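Givon Evening School of Drawing
Drawing from Objects, first term
Handout 3: Round things that are open at the top
Room: Nicholas Hall, upper floor
Version of 2022-11-18

In the last handout we treated boxes and books. Their edges are straight and it is quite easy to see when one of them goes wrong. Now we come to cups and bowls, which look more simple and are more difficult. Please read the notes before the class and bring them with you, with your own remarks in the margin.

The first exercise uses two small cups of similar size, one white and one black, placed one behind the other. The white one is nearer to you and its rim hides the lower part of the black one. You look at both from above, at an angle, so that the mouths are open to you. 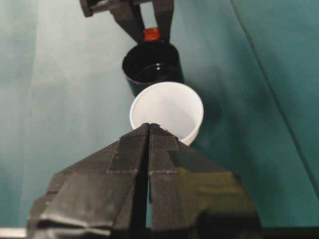

Reading time: 3 minutes

1. The ellipse

The mouth of a cup is a circle. When you look at it from a slant it becomes an ellipse, and how wide this ellipse is depends on the height of your eyes. If you stand, it is nearly round. If you sit low, it becomes narrow. If your eyes are exactly at the height of the rim, it is a straight line.

Many students draw the ellipse with two pointed ends, like a lemon. An ellipse has no points. At the left and at the right it turns quickly, but it turns all the time. Draw it with the movement of the whole arm, first two or three times in the air over the paper, then lightly on it. Do not correct the line with small strokes. If it is bad, make another over it and leave the first one standing.

The base of a cup is also a circle, and it lies lower than the rim, so you see it from a steeper angle. For this reason its curve is a little rounder than the curve of the rim. A flat line at the bottom makes the cup look as if somebody has cut it with a knife.

2. One thing behind another

Draw both cups complete, as if they were made of glass. Also the part which you cannot see. When both are standing well on the table, rub out what is hidden. In this way you will notice if the two bases are too close and the cups would have to stand inside one another, which happens in nearly every first drawing.

The distance between the cups is shown by how high they stand on your paper. The one further away stands higher. It is also a bit smaller, but with small cups on one table the difference is little, and you should measure it with the pencil and not guess.

3. White and black

A white cup is not everywhere white. Look into it: the inner wall carries a soft grey where the light falls away, and the real white is left for only a part of the surface. The rim is slightly thick, so it needs two lines, an outer and an inner one. They are not the same distance apart all the way around.

With the black cup we do the opposite. Find first the lightest place. On a glossy dark surface there is normally a small, bright highlight, and inside the black cup you find one near the base. Leave this place as clean paper from the beginning. If you try to bring it back later with the rubber, it will be grey.

The shadow of the white cup lies to the right and has a soft edge. It begins where the cup touches the table. A shadow that begins somewhere else makes the cup float.

4. From the cup to the bowl

A bowl is wider than a cup in relation to its height, and the opening takes the most attention. Begin with the opening. Then mark the middle of it and let a light vertical line fall down from there. The foot of the bowl must be centred on this line. I ask you to draw this axis every time, also when you believe that you do not need it.
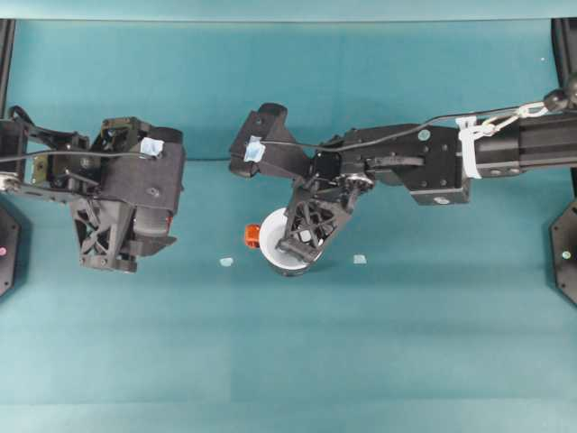
When the axis is there, compare left and right by turning the paper upside down. The eye forgives a crooked bowl in the normal position and sees it at once in the other. Turn it back only after you have marked the mistake.

For a white bowl on a coloured table there is one more difficulty. The colour of the table goes up into the underside of the bowl as a weak reflection. In a pencil drawing you show it as a very light tone, lighter than the shadow on the table. If the two tones are equal, the bowl and the table grow together.

5. Materials for this unit

Flilar pencils in HB, 2B and 4B (other makes are also good)
Tulia drawing paper, 20 sheets for the term
A soft rubber that can be kneaded
A sheet of thin paper to lay under the hand

6. Homework

Fill three sheets with ellipses only, from narrow to wide. After this, draw one cup from your own kitchen in 18 minutes, with axis, both curves and the main shadow. Stop when the time is over, even if the drawing is not ready.

7. Rings inside rings

Some round objects have several rims, one inside the other, like steps going down to a dark opening. Every ring is an ellipse of its own. When the object is turned to you with its face, the ellipses become almost circles, and then even a small error in the middle point is visible. Draw the outermost ring first and the opening second, and place the steps between them. On glossy black, the edges of the steps are shown by thin light lines. These lines are broken: they appear along one part of the curve and are lost along another. Please do not draw them all around.

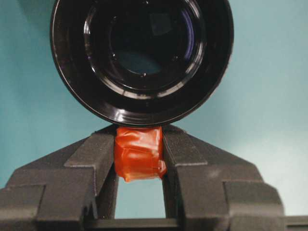 May I use a compass or a template for the circles?

Use them at home if you want to check a drawing that is already finished. In class we work by hand, and for the ellipses a compass would not help you in any case.

The next handout treats handles and spouts. We will return to ellipses in March, when we begin with colour.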